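Home robots > Simulation and testing > Good practice

Thread: House rules for simulated apartment tests -- what do you all hold people to?

tinker_maude
Posted November 12, 2018

Hello everyone, and thank you for the lovely answers on my wheel slip thread last month, I did read every one of them even if I was slow to reply. I have another question, and it's more of a manners question than a technical one.

Our little group has been running a mobile base through simulated apartments for a while now, and we've reached the point where three of us are producing results and none of the results can be compared. One person resets the room every run, one resets it when she remembers, and I'm ashamed to say I had the floor friction set differently from everybody else until January. So I'm writing up a page of rules. What I have so far:

Every run starts from a saved room file, and the file name goes in the log.
Random seeds get written down before the run and not after.
A touch counts as a collision, however gentle.
You don't drop a run because it looks silly.

What would you add? And is anybody using the Fludeler checklist? I've only skimmed it.

pocketgantry
Reply

We used Fludeler for one project. It's decent on logging and very thin on rooms. It tells you to "vary the environment" and leaves it there, so people nudge a chair two inches and call it a new apartment.

I'd argue with your third rule, though. Brushing a rug edge with a wheel and driving into a table leg shouldn't land in the same column. If you lump them together you end up with a robot that's scared of carpet.

tinker_maude
Reply

Oh, that's fair, and I may have written it in a temper after somebody reported a clean run that had shoved a chair halfway to the kitchen. Would you go by force, or by what kind of thing got touched?

pocketgantry
Reply

Kind of thing. Contact forces in simulation depend so much on the solver settings that I don't trust them for a pass or fail. We keep two lists: surfaces the base is allowed to roll on, and everything else. Rugs are on the first list.

Iker Palacios
Reply

Good morning from a long-time reader who seldom posts. I look after the test rules for the Calvo navigation stack at my workplace, and we went through this same argument, so perhaps our scars can be of some use to you.

The rule that did us the most good was a dull one. Before anyone starts a batch, they render a view from the start pose and save it next to the log. It takes a few seconds. We had a batch of 1000 runs where 294 failed, and we spent most of two weeks blaming the planner before someone thought to look at the room itself. The dining chairs had been loaded with no collision shape on the casters. A saved view wouldn't have shown us the missing shapes, I grant you, but it would have got a person looking at those chairs on the first day.

As for pocketgantry's two lists, we do the same, with a third for soft things such as bags and cushions. They are not for rolling on, and we record touching them separately.

wrenandrivet
Reply

I'm going to be the grump, I'm afraid. Every time a thread like this comes up we end up with three lists, then six, and a new student needs a month before they can press start. Maude's rule was good precisely for being blunt. A touch is a touch. If a rug is something you're allowed to drive on, then fine, the rug is floor, say so once at the top of the page and be done with it. I don't want a special column for cushions.

Iker Palacios
Reply

I take the point about new students, truly. Our page did grow to 212 lines at its worst and we cut it back hard. But I would still keep soft things apart. In a real home, a robot that nudges a full bag of trash across the floor is a nuisance, and one that knocks a bicycle over is a repair bill and possibly a hurt child.

Let me give you the room we use for training newcomers in the rules. It's a plain open one, dining table to the left, kitchen island to the right, plenty of floor between, and they have to sort what's in it onto the lists before they are allowed to run anything.
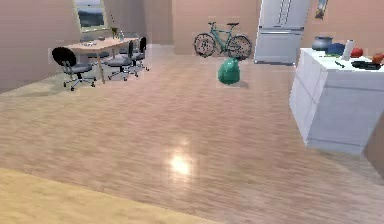

Most people get the table and the island right away and then slow down at the back wall, where the green bag sits right in front of the bicycle's rear wheel. Which list governs if the robot pushes the bag and the bag pushes the bicycle? Our rule is that the stricter list wins, and whatever started the push owns the whole chain. Half the newcomers disagree with me, and I rather enjoy the conversation.

The shiny floor is left in on purpose too. We don't allow anybody to switch reflections off to make the camera's job easier, unless the change is noted on the first line of the log.

wrenandrivet
Reply

All right, the chain rule I'll steal. That one has bitten me and I never had words for it. Still no on the cushions.

Do you score office chairs as fixed or movable? They roll, after all, and I've seen it done both ways in the same paper.

Iker Palacios
Reply

Movable, and left facing whichever way the room file has them. We had one fellow who tucked every chair neatly under the table before his runs, bless him, and his numbers were wonderful.

sirkmont_user
Reply

Small addition for anyone on Sirkmont: the room reset doesn't restore joint positions unless you tick the box for it, so swivel chairs keep whatever angle they had at the end of the last run. Put it in your rules, Maude. Bokach export has the same trouble, or did when I last used it.

tinker_maude
Reply

Well, that explains a good deal about my own logs, and I'm going to go and tick that box before I've finished my coffee!

So my page now has the saved view before each batch, rugs declared as floor at the top (thank you, wrenandrivet, I like having it said once), the chain rule, lighting changes on the first line, and joints restored on reset. I'm keeping soft things on their own list for the time being -- sorry! -- but I've promised the others we'll look at it again in January. I'll post the whole page here once they've had a chance to pick at it, and please do be as fussy as you like.

pocketgantry
Reply

Put a version number on the page, and write that in the log as well. Ask me how I know.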